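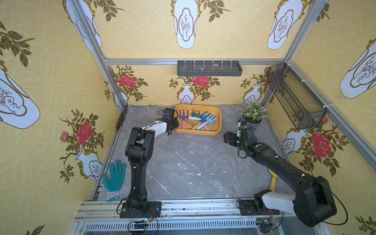
Demonstration teaching (robotics)

Demonstration teaching, also called teaching by showing, is a group of methods in which a person gives a robot examples of a task instead of writing each movement as a program. The person either moves the arm directly by hand or controls it from a distance. The movements are recorded and later used to train a control program, which is called a policy.

History

The oldest form was used with painting and welding machines in factories. A worker led the arm along the path, and the machine repeated exactly the same path afterwards. This worked well as long as each part arrived in the same position. Later methods use many recordings of one task, with the objects placed differently each time, so that the policy can also react to positions which it did not meet before.

Methods

In hand guiding, the motors of the arm are made soft and the operator holds the arm near the gripper. The method is easy to learn, but the hands of the operator often come into the camera view, and two arms are difficult to guide at the same time.

In remote control, the operator stays outside the work area. A common arrangement is the leader and follower pair: the operator moves a small leader arm, and the follower arm copies its joint angles. For tasks with two arms, one leader is held in each hand. Other devices are hand controllers, gloves with sensors and the 3D mouse. The last one is cheap but slow for turning movements.

Recording

One complete performance of the task is called an episode. It normally contains the joint positions, the gripper opening and the video from one or more cameras, all with the same clock. A delay between video and joint data is a frequent source of bad training results – it is also hard to notice when the episodes are only watched at normal speed.

Household and garden objects are often chosen for table-top tasks. Handles, tines and soft materials such as gloves need different grasps, and tools lying over one another must be separated before they can be lifted. Some groups also change the wall and floor patterns between sessions, so that the policy does not depend on one background.

The Moddale collection

The Moddale collection was prepared by Tegwen Pumphrey and King-fai Poon at the Tristwood laboratory. It has 1,267 episodes of sorting and hanging tasks, all recorded by remote control with two arms. Of these, 227 were marked as failed and kept in a separate folder. Pumphrey has argued that failed episodes should be published too – they are useful for training a program that detects errors.

Limits

The quality of a policy depends strongly on the operator. Pauses, hesitation and unnecessary corrections are learned together with the task. Different operators may also solve the same step in different ways, for example by grasping a handle from opposite sides, and a simple policy may then produce an average of both which grasps nothing.

See also: Imitation learning; Teleoperation; Teach pendant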